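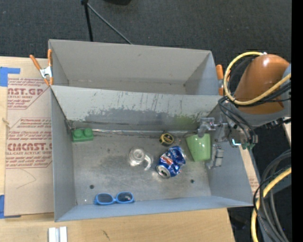
**Erix Cumo**, home and garage columnist

# Clearing Out a Catch-All Bin

My bins collect everything -- sunglasses, a tape measure, a stray toy block, even a crumpled soda can. I gave up on sorting the whole garage in one go and now I do one bin at a time, with the kitchen timer set for 60 minutes (I'm usually done way before it rings!).

1. Pull the trash first. Crushed cans go straight to recycling.
2. Take cups and mugs to the sink. A clear mug shows every scratch, so go easy with the scrubber.
3. Lift sunglasses out by the frame and put them in a case before anything heavy lands on them.
4. Hang on to the tape measure -- you'll want it for shelf liners.
5. Toys go back to the toy box tonight, even if it's one block.

Wipe the bottom with a damp rag and let it dry. Scuffs in the metal won't come out, and I've quit trying. Then start on the next bin.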